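Search this site Search Go

Bag Handling Cells at Damonetti: Questions from Staff

These answers are for people on the packing and returns floor at Damonetti. They will be updated as the work goes on. If your question is missing, leave it in the box by the break room door.

What are the cells for?

Returned bags have to be opened, checked and set upright before they go back to stock. We handle up to 600 a day in the busy season. The two cells take the plain fabric bags. Leather, beaded and damaged bags stay with people.

Who built them?

Fastico put the cells together and trains our leads. Nutel looks after the network side. Call Fastico for anything that moves and Nutel for anything on a screen.

Is my job going away?

No one on the returns floor is being let go because of this project. Some jobs will change. Four bench positions become cell operator positions, and they are posted inside first. Operators start one pay grade up after training.

Why does each cell need two arms?

Fabric bags sag. One arm can pick a bag up, but it can't hold the top edge in two places. With an arm on each side, both grippers can take hold of the upper edge while the bag stands on the table.
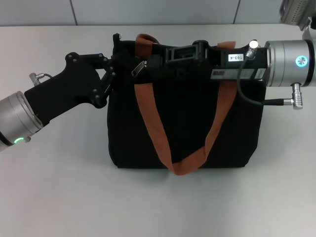 What about straps and zippers?

Long straps are the hardest part. If a strap is tangled or caught under the bag, the cell stops and calls an operator — you fix it by hand and press resume. Don't reach in while the cell is running, even for a loose strap.

Will the cell track how fast I work?

It logs its own stops and restarts. Those logs go to maintenance and are not used in reviews.

When does the second shift start using them?

In February, once training is done. Until then the cells shut down at 3:30 p.m.

Who do I call if one stops and won't restart?

Extension 3210, any shift.

Comments (3)

returns_nights: Is the pay grade change for second shift too? It doesn't say.

Bench 6: I did the training. Most of it is learning which bags to keep out of the cell. The straps stop it more than anything else.

packline: Please put the extension on the cell itself — I had to walk back to the office to find it.

Related items
Moving to the Wang Building: Parking and Lockers
Cell Operator Postings
Lifting and Reaching: Floor Safety Basics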